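Surface Finish and Moisture Uptake in Indoor Timber
Second-year materials project, Wollarard Technical College

12 shares | 3 comments

1. Purpose

The project compared how quickly two finishes let moisture into softwood offcuts kept indoors. The finishes were Claltow hard wax oil and Astov water-based varnish. A third set of offcuts was left bare as a control.

2. Method

Offcuts were sawn from the same board, sanded with the same grit and weighed before coating. Each finish was applied in 2 coats with a foam pad. End grain was sealed with paraffin so that uptake was measured through the face only. The samples were then placed in a closed cabinet above a tray of salt solution, which held relative humidity at 57 percent. They were weighed each morning on a Kermani bench scale until the readings leveled off.

One batch was discarded after the cabinet door was left open overnight – the readings from that batch do not appear in the results.

3. Results

Bare samples gained weight fastest and leveled off first. Oiled samples followed the same curve with a delay. Varnished samples were slowest, and some were still gaining when the run ended at 700 hours. Scatter between samples was wider for the oil than for the varnish. Coat thickness was not measured, so this cannot be separated from uneven application.

4. Discussion

Both finishes slow moisture exchange but do not stop it. For a tabletop the rate matters most when room humidity changes over a few days. A varnished top would lag behind such changes and move less. Wear was outside the scope of the test. A scratched varnish film may perform closer to bare wood, and a follow-up with abraded samples would need a longer run, possibly 3000 hours.

Grain direction was recorded by eye only. Samples with steep grain should be sorted out before coating in any repeat.
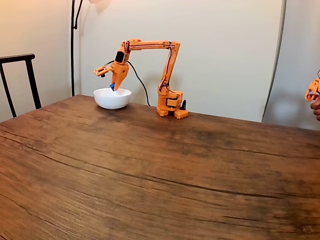
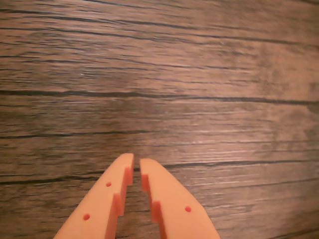 Fig. 1 and Fig. 2. Wood surfaces indoors; the grain pattern is pronounced in Fig. 2.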